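Handout 2: Notes for the visit to Werkedik

Read these before the demonstration. Mervin Lachance runs the floor and Wycliffe Kaijage takes the group from Room 16 — be there by 10. Your one-page report goes in the folder marked Udo.

What to watch for:
Where the fingers are before they close. A thin, flat thing is hard to pick up, and most of the work is in the approach.
How far apart the fingertips stay.
What lies near the edge of the sheet.

Write down what you see first, then what you think of it.

Both views: two black fingers, open over the pale sheet, with a silver rail off to the left.
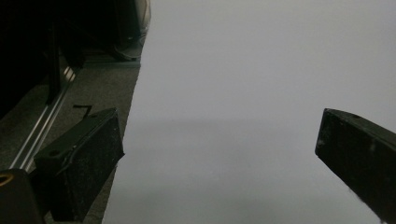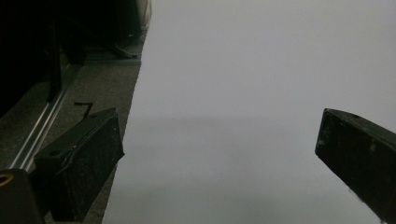
Why is a flat sheet harder to pick up than a box?
A box has sides to press on. A sheet lying flat gives the fingers only a thin edge, so they have to get under it or make it bend.

Course office, Room 2117 — Back to top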